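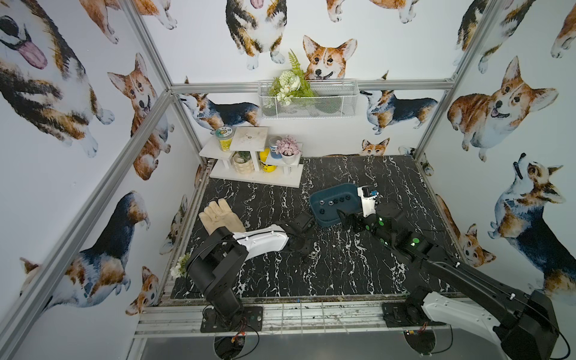

Both Nadura arms reaching in, small metal part between the left gripper and the teal tray.

Nadura two-arm bench kit, long-ish review
Posted by Ghislain Lachance, September 2023

Writing this between jobs so excuse the shape of it. A few people asked in the comments on my Fuvine post whether the Nadura pair is worth it over two singles. Short answer yes if you want both arms talking to one controller. Longer answer below.

Price. Paid $1856 for the pair with plates, cables and one camera mount. Shipping extra, and not cheap. The frame is not in the kit. The extrusion is mine, cut to size, and if you don't have any lying around add that to your budget before you get excited.

Setup. Plates bolt along the front edge of the table, one per arm. Hole pattern on the drawing matched the plates, which I can't say for the last two kits I bought. Cables go down below the surface under each mount. Do the holes in the table first. I did mine second and spent an evening with a vacuum hose under there. Screws are good, hex, spares in the bag. Manual is 10 pages and wants to be 30. Nothing at all about spacing the arms, so I copied a layout from the forum (thread 1987 if you want to look, second page has the good drawing).

Calibration. Home each arm on its own, then touch both grippers to a shared point, then save. Sounds easy. The save button is greyed out untill both arms are idle and the software doesn't tell you. Sat there clicking like an idiot. Once it took, it held. Recheck after any bump.

Movement. Smooth. Quieter than the Fuvine by a lot, I can take a call next to it. Reach is where the pair earns its money. A single arm in my cell always had a dead corner. Two from the front edge, one angled in from the right, and the middle of the table is covered twice. Back of the table less so. I keep a shelf and some flowers back there and the arms have no business with any of it anyway.

Small parts. My main use. Tray of small round pieces on one side, metal bits loose on the table, gloves and other soft stuff thrown in to make it harder. Small metal things on a smooth top are the worst case for any gripper, they skate. With the stock speed I was losing maybe one in four. Dropped the closing speed to 5 and it got a lot better. Didn't keep a proper log, sorry. The round pieces in the tray are easier, the wall of the tray gives them somewhere to stop.

Soft stuff. Leather work glove, fine if you come at the cuff. Go for the flat of the palm and the jaws just slide over it. Same story with the Fuvine so not a mark against Nadura in particular.

Camera. The module on top of the right gripper is a Mensah, bought separately. Sits on the mount with no play. The view is decent up close but the cable wants a clip at the wrist and there's no clip in the box. Zip tie. Also my black top with the white veining is a pain for the default vision settings, it kept finding "parts" in the pattern. Turn the contrast threshold up, took me two tries to get right. A plain mat would be the smarter move and I keep not buying one.

Lights. Green ring of them at the wrist. Useful from across the room. Brightness can't be changed, or I haven't found where.

Software. The weak bit. Ornau plugin is free and does the two-arm scheduling, and without it you're stuck writing your own turn-taking. It should be in the base install. Collision zones work but you draw them by typing numbers in a table, no mouse. One update during my testing wiped my zones. Back them up! Export is under Tools, not under File.

Support. Wrote twice. First reply came next day and answered a different question. Second was good, a real person with a real fix for the idle thing. They say the October release changes the save button. We'll see.

Good:
Quiet, repeatable, bolts down without drama
Overlap in the middle of the table
Spare screws

Bad:
Manual
Zones by typing
No cable clip for that kind of money, come on
Stock gripper speed way too fast for small metal

Would I buy again. Yes, for sorting and light pick and place. If you only ever move one thing from A to B get a single, save the cash and put it toward a better camera. If you're doing heavy stuff look elsewhere, I haven't tried anything over a full jar and don't plan to.

Four out of five. Would be four and a half with a decent manaul. Questions in the comments, I'll get to them when I can, and I'll post my zone file once I've cleaned it up.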